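The Practice Pad

She had the practice room at Barreto until seven on Tuesday, and the test was the next morning. The sheet said 20 knots on the pad, each one tied over the cut, no torn edges. She had done this with her hands for years. With her head in the viewer and her fingers in the loops it felt like learning to write again.
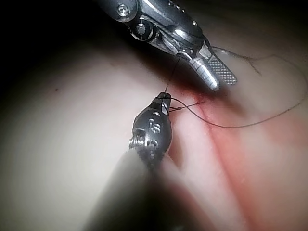 She wound the thread and pulled the end through. Her mother had sewn coats at the Ristar plant, and used to say the thread would do what it wanted if you hurried it. She slowed down. Her shoulders hurt. On the other side of the door someone was running a vacuum cleaner.

The next one slid before she could lock it. She let go and looked at the slack for a while.

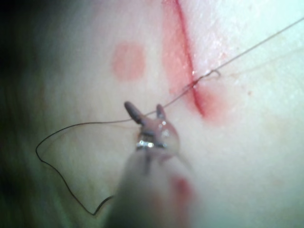
There was no rule about stopping. She could go home, eat something, and come back at six. She thought about the bus, and the 257 steps from the stop to her apartment, which she had counted the winter she was sick. Then she put her forehead back against the rest and took up the thread again.
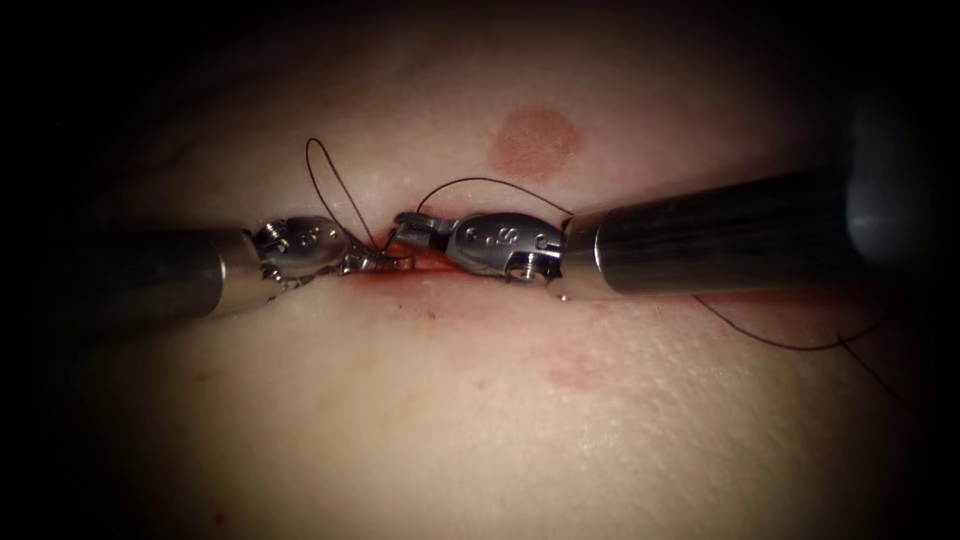
Both instruments at the cut, with the black thread between them.

At ten to seven she wrote the number on the sheet and signed it. The vacuum cleaner had stopped. She turned off the light and went down to wait for the bus.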